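Grikico four-finger hand kit

I sell this as a kit because I wanted one for my own garage arm and couldn't find it - so I built it! You get the metal finger links, four black fingertips and a bag of 5 spare pins. Fits the Milico wrist plate, and the sleeve is extra.

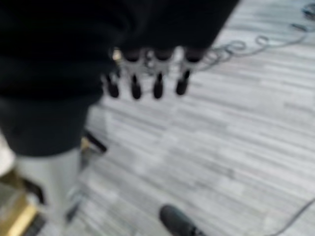

Kiprono Mabula wrote in that his fingertips went on easily but the second link needed a drop of oil before it moved freely. Good tip, do that first! I've started packing a little bottle (small, but plenty) with every order.

Kits ship flat from Addo, next batch in September.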